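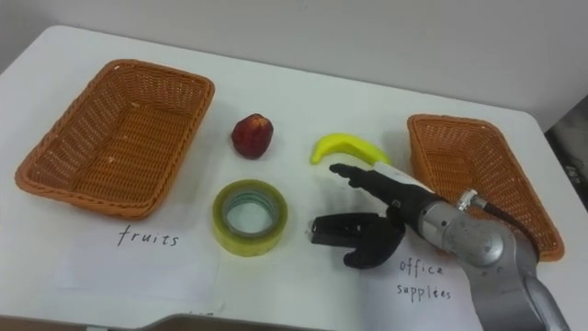 Sorting task, gripper open over the table, with a basket at each side.

Galoseo Tabletop Sorting Kit – README

Version notes by Khadija Radwan, May 11, 2018

I've been using the Galoseo kit with our Hustik arm for a whole season now, and I still look forward to setting it up! It's a small kit, it does one kind of job, and that job teaches you a lot about your own robot. You supply the arm and the head camera. The kit supplies the task sheets, the recorder and a set of 2,000 short reference episodes to compare against.

What the task asks for

Two baskets, two handwritten labels, a few everyday things in between. The arm has to put fruits in one basket and office supplies in the other. You can write the labels by hand on plain paper – I like that a lot, as you can change the whole task with a pen.

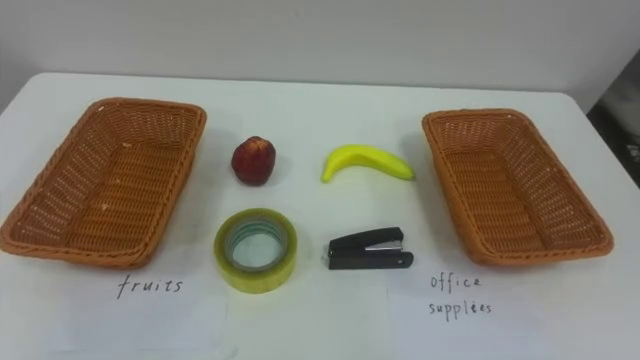 Round things and flat things need very different grips, and that's where the fun starts. A roll of tape on its side can be taken by the rim or around the outside, and the two choices give you very different drops. A stapler wants a low, level approach. The banana is forgiving if you come at it across the middle.

What's in the download

episodes/ 1,523 for training, the rest held back for testing
tasks/ 7 task sheets, ready to print
recorder/ logs camera, joint positions and gripper width
notes/ setup tips from Thongchai Wannasri at the Greenwood lab (read these first, they're great)

Running it

Start the recorder, read the task sheet aloud if you're using the voice option, then press Go. Each episode ends on a timeout or when you press Stop. Keep the head camera high enough to see both labels.

Known problems

Clear tape is hard on depth cameras. Expect holes in the depth image and lean on color.
White paper on a white table gives the Laltness label finder trouble. A thicker pen helped us.
The recorder drops frames if the buffer is set under 64. Fix planned for October.

Corrections and new task sheets are very welcome – send them to Khadija.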